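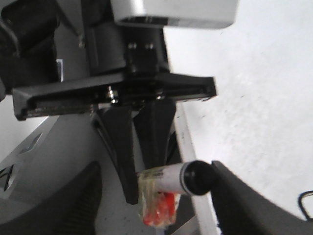

White marker with a black cap.

Kultton Allotment Society
Minutes of the meeting held on February 2, 2026

Everyone was made very welcome, with special thanks to those who walked over from Rondale in the rain and still brought cake.

Minutes of the last meeting were agreed, once the spelling of Cestmont Lane had been put right.

Water. The new tap by the lower plots is in and we are all delighted with it — no more long trudges with the cans! The bill came to £777 and has been paid.

Plots. There are 27 names on the waiting list. It was agreed, after a good long chat, to split the two overgrown plots on the Peng side into halves and offer them in April.

Seed swap. Last year's was such a happy morning that we shall do it again. Please label your packets clearly, with the year if you know it.

Rents stay as they are. Hedge cutting was left over to the next meeting.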